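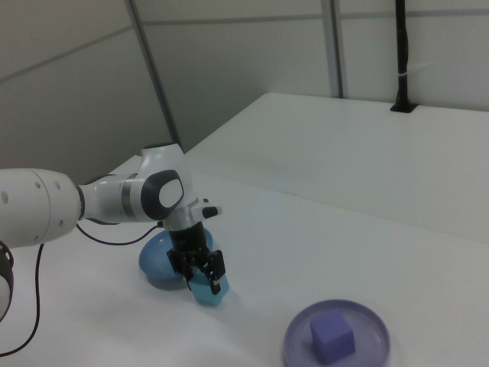

Step 3. Teaching the pick and place points

Menzies Robotics Club, Arm Track

Finish Step 2 (homing and tool offset) before you start. The gripper must already open and close from the pendant.

The task uses one bowl, one plate and two cubes. The light blue cube goes with the blue bowl. The purple cube goes with the purple plate. Teach the blue cube first.

1. Set the speed override to 13 percent. Leave it there until the full sequence has run without a stop.

2. Jog the arm above the cube and lower it until the fingers are level with the upper part of the cube. Close the gripper. Save this point as PICK_A.

3. Raise the arm straight up until the cube clears the rim of the bowl. Save as LIFT_A.

4. Move over the bowl and save as OVER_A. A cube gripped high can tilt between the fingers. If one corner hangs lower than the others, measure clearance from that corner.

5. Lower the cube, save as DROP_A, and open the gripper. Wait 400 ms before the next move. Shorter waits dragged the cube in testing.

6. Repeat for the purple cube, using the suffix B. The plate is shallow, so DROP_B needs its own height. Do not copy it from DROP_A.

7. Check that the cables have slack at every saved point. Then run the sequence in single-step mode.

If the controller reports error 2165, two consecutive points are too far apart for a linear move. Add a point between them or change the move type to joint.

Save the program under your team name and show a complete run to Agnes Lennox before raising the speed.

Related pages
Step 2. Homing and tool offset
Step 4. Looping and counters
Scoring rules, Staltville Student Meet
Booking bench time in July

Comments (3)

Ross Morrison
Does the 400 ms wait go before or after the gripper open command?

Agnes Lennox
After. Open, wait, then move up.

Shona Mowat
We got 2165 between LIFT_B and OVER_B. Switching to joint cleared it, but the path swings wider, so check it in single-step again.

This site uses cookies to remember your login and page settings. Accept | Manage settings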